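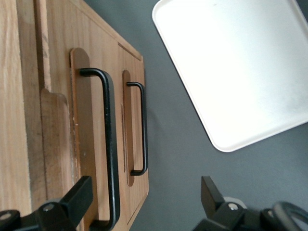

4.2 Opening a cabinet by its handle

The second group of chores in our study concerns furniture which must be opened before anything else can be done. Many household instructions hide such a step inside them. When a person says "put the tray away", the words say nothing of the door, but the door is often the part where the machine fails. We therefore decided to evaluate the opening as a chore of its own, and to report it separately from the pick and place chores of Section 4.1.

Figure 3. View from the wrist camera during the approach to a wooden cabinet. Two black handles of different size are fixed to the front on brown backplates, and the finger on the left partly covers the backplate of the larger one. A white tray lies on the gray surface to the right.

Figure 3 shows the kind of view on which the policy has to base its decision. We want to draw the attention of the reader to three properties of it. First, the cabinet is seen at a steep angle, and the words "left" and "up" in the camera image do not agree with left and up in the room. A policy that was trained mostly with an upright view has to learn this relation again for each pose of the wrist. Second, there are two handles which are similar in shape and color. They differ in size and they are mounted on different parts of the front, the smaller one on a recessed panel. An instruction which says only "the handle" is for this reason not sufficient, and we always named the larger or the smaller one. Third, the finger itself hides a part of what it should grasp. This occlusion grows during the approach, so the image contains the least information about the handle at the moment when the most precision is needed.

The demonstrations were collected by teleoperation in the Ostosier laboratory and were finished on 19th June. The full training set has 4000 demonstrations over all chores, of which 449 concern handles. All of the handle demonstrations were given by two operators. We are aware that this is a small number of persons, and that their habits can be found again in the behavior of the policy. One operator preferred to enter the handle from the side with one finger and to pull it as a hook. The other one closed both fingers on the grip bar. We did not ask them to use the same method, and we kept both kinds in the data without a label.

The policy was trained first on the complete set and then adapted on the handle demonstrations only. We compare it with two baselines. The first baseline, which we call Ngui, is a scripted controller. It receives the position of the handle from a detector, moves to a fixed distance in front of it, closes the gripper and pulls along the normal direction of the panel. The second baseline, Renitz, is the same learned policy without the adaptation step. All three methods use the same arm, the same gripper and the same speed limit.

We carried out 118 trials for each method. A trial was counted as successful if the panel was open far enough that the arm could be moved inside without touching it. A trial was stopped by the operator if the force at the wrist went over the safety limit, and it was then counted as a failure, also in the cases where the panel had moved a little. We think this rule is strict but correct. In a home, a machine which opens a door and damages it has not done the chore.

The adapted policy was the best of the three on both handles, and the difference between the methods was larger on the smaller handle. The scripted controller did well when the detector was right. Its errors came mostly from the detector choosing the edge of the backplate instead of the grip bar, and after this error it had no possibility to correct itself. The fingers closed beside the bar and the arm pulled on nothing. The learned policies made this error too, but in many trials they opened the fingers again and made a second attempt. We did not program such behavior. It is present in some of the demonstrations, when the operators themselves had missed the handle.

A different type of failure was seen only with the learned policies. The fingers reached the correct handle and closed on it well, but the pull was started in a wrong direction, as if the part were a drawer where it was a door, or the opposite. The front of a cabinet does not always tell how it opens. A person usually solves this by a small test pull, feels where it gives way and continues there. Our policy receives images only, and it cannot feel. Bart Prins has suggested to add the wrist force as an input, and a first version of this was prepared in September, but the results are not ready for this paper.

We also repeated a part of the trials with the arm starting from other poses. When the starting pose was near to those in the demonstrations, the success was almost unchanged. When the wrist was turned further, so that the front appeared at an angle which the policy had not met, the approach became slow and often ended above the handle or beside it. For a cabinet in a fixed place this can be accepted. For a mobile base which stops each time at a slightly different position, it cannot, and the trials in the Hestlow apartment (Section 5) confirm this.

Our answer for this group of chores is therefore limited. A cabinet that was part of the demonstrations can be opened by the machine with one named handle and from a familiar side. We would not yet leave it alone with a kitchen it has not seen. The time is also a weak point. Even the successful trials took much longer than a person needs, and most of this time was spent in the last few centimeters before the contact.

4.3 Placing objects behind an opened panel

The chores in this group begin with the panel already open.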